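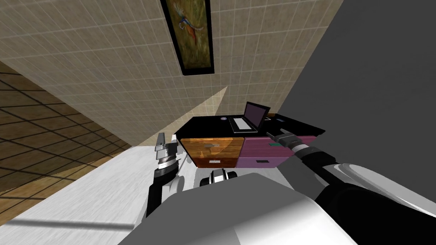 The Vollham tank monitor is made for companies which keep their own diesel or heating oil and want to know, every morning, how much they have and what it is worth at the current price. It consists of a sensor for the tank, a small receiver, and a display for the office. The sensor goes on the tank and the receiver goes to the nearest power outlet, but for the display you have free choice of place, and we are often asked about walls. A painted wall is simple. If your wall is covered with small square tiles like the beige one shown on this page, please drill in the grout lines and let the mounting plate lie across several tiles. Look also at how the light comes in. Where a pale wedge of light falls over the tiles, as it does there, the display is harder to read, and we advise to move it to one side.

6 min read
Updated 1/14/18

What the monitor does

The sensor measures the height of the fuel in the tank and sends it to the receiver once every hour. The receiver calculates the volume from the shape of the tank, which you enter one time during the setup. The display then shows three lines: the quantity in gallons, the value in dollars, and the days until the reserve level, calculated from your own use in the last weeks.

The value in dollars is the part which our customers did not have before. When crude oil prices go up or down, the price of your supplier follows, but with a delay, and this delay is different from one supplier to the next. You can enter each offer you receive, by phone or by letter, and the monitor keeps them in a table. After one season you will see well how quickly your supplier raises the price and how quickly he lowers it again. These two are not always the same speed.

We want to say clearly that the monitor does not predict the price of oil. We were asked to add such a function, and we decided against it.

For which tanks

The standard sensor is suitable for steel and plastic tanks from 400 gallons, standing or lying, with a free threaded opening on the top. For underground tanks you need the long sensor, which we make to order in our workshop in Calberg. Please measure the inside height of the tank before you order and write it on the form. A sensor which was cut to the wrong length cannot be returned.

Double tanks connected by a pipe are counted as one tank if the pipe is always open. If there is a valve which you sometimes close, please order two sensors.
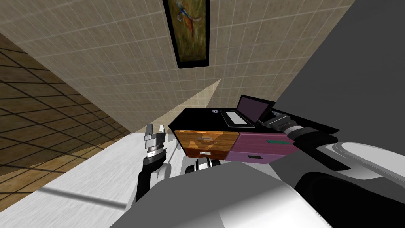

Tiled wall, framed painting and wooden floor.

The setup

You do not need an electrician. The sensor works with a battery, and the receiver and the display have their own power cords. The order of the steps is important:

1. Switch on the receiver and wait for the green light.
2. Enter the shape and the measures of the tank.
3. Screw the sensor into the opening by hand. Do not use a wrench.
4. Switch on the display and type the number which is printed under the receiver.
5. Compare the first reading with your dipstick and correct it in the menu "Tank."

If the first reading is far from the dipstick, the reason is nearly always in step 2. Many people enter the outside measures of the tank. The manual has 83 pages, but for a normal tank the first chapter is enough. The other chapters are for the connection with bookkeeping programs and for companies with tanks at several locations.

Using the price table

Each time you get an offer, enter the supplier, the price per gallon, the delivery cost and the last day on which the offer is valid. The delivery cost is easy to forget, and for small orders it can change completely who is the cheapest.
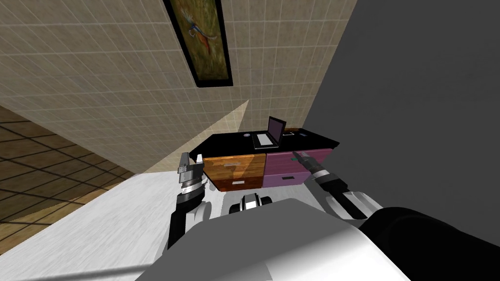

The table can be sorted by the full price, this means fuel and delivery together, for the quantity which you want to order. Change the quantity and the order of the suppliers will often change too. A haulage company in Prunetham, one of our first customers, found in this way that its regular supplier was the best for a full tank and the most expensive for a half one. They now order less often, and always before the busy period in November.

You can export the table as a simple text file. It opens in every common spreadsheet program. Your offers are stored only in the receiver and are not sent to us or to any supplier. We do not sell fuel and we take no commission from those who do.

Price and delivery

The complete set with standard sensor, receiver and display costs $525, without tax. The mounting plate and the screws are included. There is no monthly fee. The long sensor is priced by its length, and you will receive a written offer before we start to make it.

For questions about older tanks, please ask for Amr El Idrissi in our customer office. It helps him if you attach a photo of the plate with the tank data.

Comments

Dockside_Lena
Does the display keep the old prices after a power cut? We lose power here often in winter.

Amr El Idrissi (Vollham)
Yes, the prices are stored in the receiver, and the display takes them again when the power is back. Only the clock must be set new.

Abdel Rahman
I use it on a lying steel tank. The reading was wrong in the first week, then I saw that I had entered the outside diameter. Now it agrees with the dipstick. I would like bigger numbers on the display.

tgarrow
Could you make the price table work in euros? We buy from both sides.

Related items

Long sensor for underground tanks
Second display for the Vollham monitor
Replacement battery for the sensor
How to read a fuel delivery invoice
Fixed price or daily price: questions to ask your supplier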